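A month with the Jedau kitchen simulator

10 June 2020
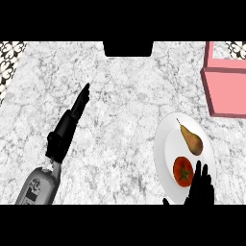

Warrick Stubbs wrote to ask whether the thing was worth paying for if you don't own a robot, and said he'd been put off by the price and by the word "studio" on the box. I've had the trial and then a paid month, so I can give him a fair answer.

Jedau is a simulator for two-armed robots, sold by Clurell. You download it, pick a room, pick a pair of arms and hands, and then either drive them yourself or write a script that does. It comes with 12 kitchen layouts in the basic pack. I've spent nearly all my time on the marble counter one, with a pear and a tomato on a dinner plate, because it loads quickest on my machine.

Installing it took most of an evening. The download is split into 7 parts and the fourth one failed twice. Support answered the next morning with a different link, and that worked. After that it asked for a graphics driver newer than mine, so allow time for that too.

Driving by hand is the best part. I use the Waaka controllers, which I bought second-hand in January, and they were recognised straight away. Each one moves an arm and the trigger closes the fingers. You get used to the arms fairly soon. The fingers take longer. The black hands in this set look simple enough, but bringing one down next to a tomato without knocking it is fiddly, and I lost a lot of tomatoes off the edge of the plate before I learned to come in from the side and slow down early. The pear is harder because it rolls in a curve and you end up chasing it.

The look of it is good. The stone has veins and speckles in it, the tomato has a bit of shine, and the patterned floor tiles show past the edge of the counter. Shadows are weak. The left hand hardly has one when it's out over the marble, and that makes it difficult to judge height. There is a setting called "contact shadows" which is meant to help. I turned it on and the picture became jerky, so I turned it off again. Someone with a better card may have more luck.

Scripting is less finished. The manual covers moving an arm to a point and opening and closing the hand, then stops. Anything to do with using both arms together I had to work out from the sample files. The samples are decent, though one of them refers to a layout called Billeck that isn't in the basic pack, and it simply won't open without it.

My longest unattended run was 2,946 attempts at lifting the tomato, left going over a weekend. It didn't crash. The log is a plain text file that opens in anything, and I was glad of that.

The price is 46 pounds a month, or less if you pay for the year. There's no cheaper version for home users.

So, Warrick, if you want to practise with two arms and can't get near real ones, take the trial and see how the hands feel. If you mainly want to write scripts, I'd wait until they've done more work on the manual. I've renewed for one more month and will try the larger layouts next.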